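Category: Desks & Cables
Reading time: 2 min

How to sort out the power strip on your desk

Every desk I have owned has begun as a place to work and ended as a place to lose an adaptor. The latest is in the back bedroom at Paltham, and I gave it one afternoon in July.

Unplug everything first. Switch off the computer before you do, unless you enjoy surprises. Take the strip right out of whatever nest it lives in and wipe it with a dry cloth. If the casing is cracked or any socket looks scorched, bin it at the tip and buy another.

Next, clear the desktop and lay the strip on it. Move it about until the plugs you use daily are within reach and the flex can get to the wall without crossing your knees. 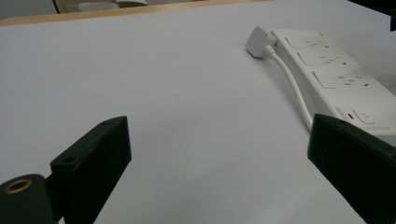

White strip on a pale surface, sockets facing up.

Now plug things back in, one at a time. Fat adaptors go at the ends, where they can only bully one neighbour. Anything you can't identify goes in a drawer for 12 months, by which time you will have bought a replacement.

Add up the watts as you go and check the total against the rating on your own strip. Heaters and kettles go straight into the wall. A fan heater can pull well over 1000 watts, and no amount of tidiness will make up for that.

Last, gather the slack in a loose loop with a fabric tie. Don't wind it tight, and don't bury it under a rug.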